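Ullow Sound Commissions: Progress Report to the Norent Fund
Reporting period ending in December 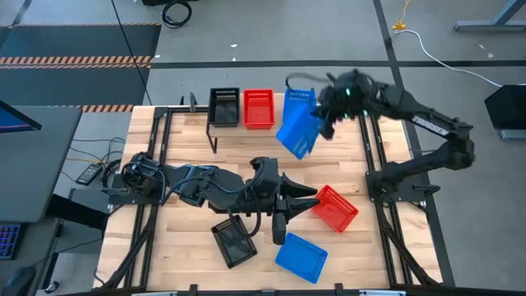
Black, red and blue baskets at the table and rack, with one blue one held up by the right arm.

1. Summary

The second half of the grant went to rehearsal and performance of the two new works named in our application. Both have now been played in public. The total audience was 2043 across all dates, including the school matinees. The published score of the second work is behind schedule, and we ask for a short extension on that item only (see section 5).

2. The works

Nimri, by Jintana Kaewsai, is for percussion, two violas and recorded street sound. It runs 61 minutes without a break. We had planned on a shorter piece, and the first run-through showed that the middle part needed more time between entries. Jintana rewrote it over the summer, and the players received new parts in September.

Zititz, by Thodoris Sarantis, is for untrained voices and a small organ. The singers came from an open call at the library and the adult education center. We took everyone who signed up, and 79 people sang in at least one performance. A few left during rehearsals, mostly because of shift work, and we let latecomers join until the last two weeks.

3. Performances

Nimri was given in the old grain hall. The hall is dry and loud, and the viola players asked for carpet under their chairs after the first night. We bought it out of the small equipment line. Start time moved from 8:00 to 7:30 p.m. so people could catch the last bus.

Zititz was performed in the round, with listeners free to walk about. At the first performance many stood near the doors and would not move. For later dates Thodoris put chairs between the singers — this worked much better, and we would do it from the start next time.

4. Spending

Musician fees came in on budget. Hall rental was higher than planned because heating was billed separately. We covered the difference from the travel line, which was underspent after one guest player withdrew. Printing has not been invoiced yet. A full ledger is attached to the paper copy of this report.

5. Still open

The score of Zititz needs a second round of proofs. The graphic pages did not reproduce well at the smaller page size, and the printer has sent a new quote. We request an extension to the end of March for this item, with no added funds.

The Nimri recording is edited and waiting on Jintana's approval of the final mix. Copies will go to the Fund and to the county library.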